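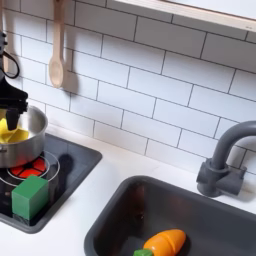

Trorby, February

Print this page | E-mail this page

Chapter 6
Asking for Money: The Annual Appeal

My first appeal letter went out to the parents and former pupils of a small school in Trorby, and it was dreadful. I'd spent three pages on the history of the building (the roof alone got a paragraph and a half!) and I didn't ask for anything until the very last line, where I said that any support would be gratefully received. We posted it to everyone on the list and raised enough to cover the stamps, with a bit left over for biscuits.

I'm telling you this so you'll feel better about your own first go. In the last chapter we looked at capital campaigns, the big once-in-a-generation pushes for a new hall or a science block. The annual appeal is a humbler creature. It comes round every year, it pays for ordinary things like books and bursaries and the minibus, and most of your donors will meet you through it long before they think about a larger gift.

My old boss at Kidberg, Macarena Marín, used to read every draft aloud with a pencil in her hand – and she'd put a cross in the margin wherever she got bored. My second letter came back with 31 crosses. I was furious for an afternoon, then I cut it to a single page, put the request in the second paragraph and named a sum. We asked for £50 towards the reading scheme, and plenty of people sent exactly that. Some sent more, and a few wrote to say they'd been waiting years for somebody to ask them properly.

So that's where we'll begin, with the sum. After that I'll take you through the list itself (who's on it, who ought to be, and what to do about the families who've moved), then the letter, the reminder and the thank-you. I've got strong feelings about the thank-you, as you'll see!

We'll work from two real appeals, one from the Verhoeven bursary fund and one from Tistard, a primary school with 30 families on its books and hardly any budget. They went about things very differently, and I'd like you to read both letters right through before you look at my notes on them. Have a pencil handy and mark the places where your attention wanders.

Print this page | E-mail this page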